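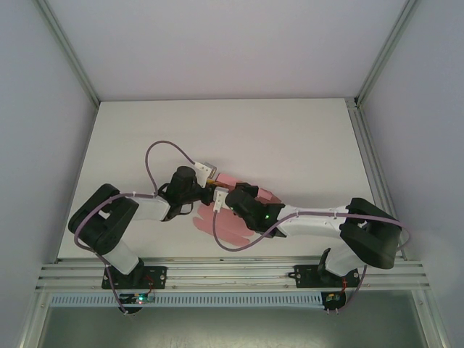
Prenda de tela rosa con forma de guante sobre una mesa blanca.

El guante es una prenda que cubre la mano y, por lo general, cada dedo por separado. Cuando los cuatro dedos largos comparten un mismo compartimento se denomina manopla, y si deja al descubierto las puntas, mitón.

Confección

Los guantes de tela se cortan en piezas planas que se cosen por el contorno. El pulgar suele formarse con una pieza aparte. En los modelos de punto, el tejido se trabaja en redondo desde el puño y no lleva costuras laterales.

Tallas

La talla se toma del contorno de la palma, sin incluir el pulgar. Una mano de 20 cm de contorno corresponde aproximadamente a la talla 8 europea.

Véase también
Manopla
Mitón
Puño (indumentaria)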